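Sorting tips I brought home from the open day at Pluvard

In July I visited the open day at Pluvard, where the robots were putting small things in order on a table. I went for the machines and came home with ideas for my kitchen drawers.

First tip: write the name of the group beside the basket, before you start to sort. At Pluvard they wrote it directly on the white table. At home I use paper tape, because my table is old and the ink goes in.

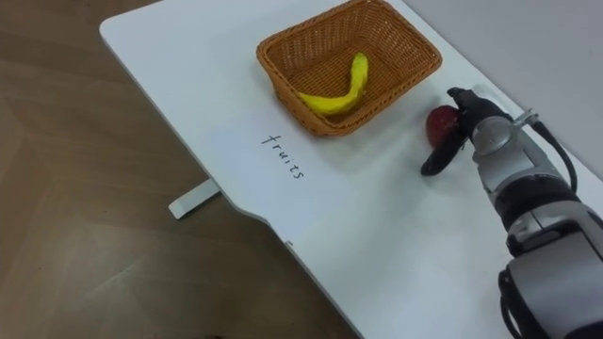 Isah wrote to me that tape labels come off after one month in a damp kitchen, and that a tag tied to the handle stays much longer.

I will try it. Second tip: take baskets of the same kind. If every basket has another shape, you begin to choose by the shape and you forget the label. Mine are from Adska, 16 cm wide, and four of them fill one shelf. 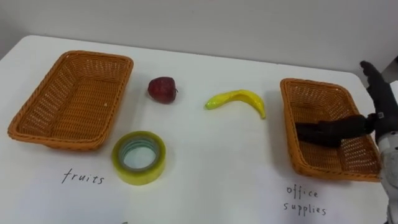 Third tip: leave free space between the things while you are sorting. When I pour out the whole drawer in one heap, I need double the time. Now I take out five things, put them away, and then take the next five.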